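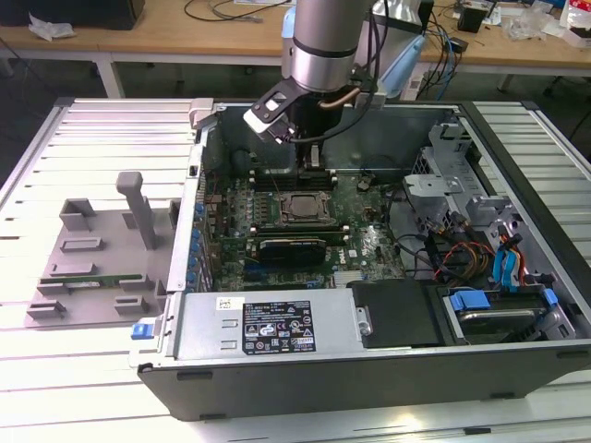

Desktop tower on its side, panel off, memory slots on show.

Thread: Repair or replace? Old office desktops

kestrel_lane
Posted 22nd June
We have 13 desktops at work, all the same age, and I have to say by the end of the month whether we keep them going or buy new. They are slow to start and slow with big spreadsheets. Otherwise no complaints. The quote from Grodier for more memory and a solid state drive in each, fitted, is $1352 for the lot, labour included. Has anyone done this and regretted it?

mudgeeraba
Did it at our place with seven machines. Still going two years on. The drive makes most of the difference. If money is tight, do the drives first and leave the memory.

Pell
I'd replace. You pay for the upgrade, then a power supply dies in the first one, then the next. Check whether they can run a current operating system before you spend a cent.

kestrel_lane
They can, I checked that first. Power supplies are standard size as well.

Hala Tarawneh
That price looks low to me. Ask Grodier what brand of drive they use and who carries the warranty. We had Kultau drives put in at my old job and had three go back in the first year. The shop was good about it, but somebody still had to reload everything each time.

mudgeeraba
Kultau were fine for us, for what it's worth. Agree on asking about warranty.

Pell
Three in a year is plenty if you're the one reloading them. My vote is still new machines – you get a proper warranty on the whole box and one person to ring.

Hala Tarawneh
And a pile of old ones to get rid of. Our council charges for e-waste over a certain weight, so add that to your sums.

tin_whistle
Could you do one and see? Pick the worst of them, upgrade it, and let whoever complains the most use it for a fortnight. Blow the dust out while the side's off.

kestrel_lane
Good idea. I've asked for a price on one, plus the drive brand in writing. Will post when I hear back.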